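Search tickets
Enter keyword or ticket no.
Last updated 2018-05-16

Ticket 468: Flaltach sampler, low flow on leg 3
Tags: Onboard Sampling, Filters & Pumps, Open

Opened by Kianoush Rahimi. Boat is Skullora.

Flow drops off after 81 minutes, every run. Pump sounds fine. No error code. Log shows the rate sliding, then flat line, then auto stop. So we've got short samples for most of leg 3 and particle counts I don't trust.

Tried so far:
- swapped the fine mesh for the spare. same
- backflushed with fresh water, same
- checked intake for weed. clean
- restarted logger, cleared old files, no change
- ran it at the dock: full 1,000 liters, no problem. only happens underway

Seems worse when heeled hard to port. Could be air getting in? Intake is on the port side but pretty shallow on this hull. Crew don't want to touch the through-hull before the finish, fair enough.
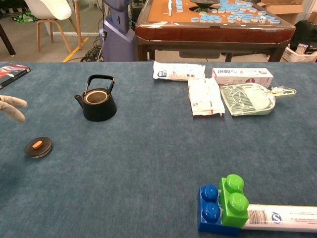

Kyrylo Shevchuk replied that it sounded like air to him too, and asked if the bleed valve on the Panasiuk housing was the old type with the plastic cap. Those don't seat right once salt gets in the thread, he wrote, and Allia had the same trouble until they changed theirs. Dock tests won't show it.

Checked. Old type, yes. Cap turns but never realy tightens. Cleaned thread, new tape, hand tight plus a quarter turn. Next run went 3 hours underway, flow steady, one small dip on a tack.

Still to do:
- proper metal cap, ordered, no ship date yet
- flag the short samples in the data sheet, don't delete them
- ask lab if short volumes can be scaled or if we drop them
- recheck flow sensor zero in July when boat is out of the watter

Leaving open till the cap is fitted.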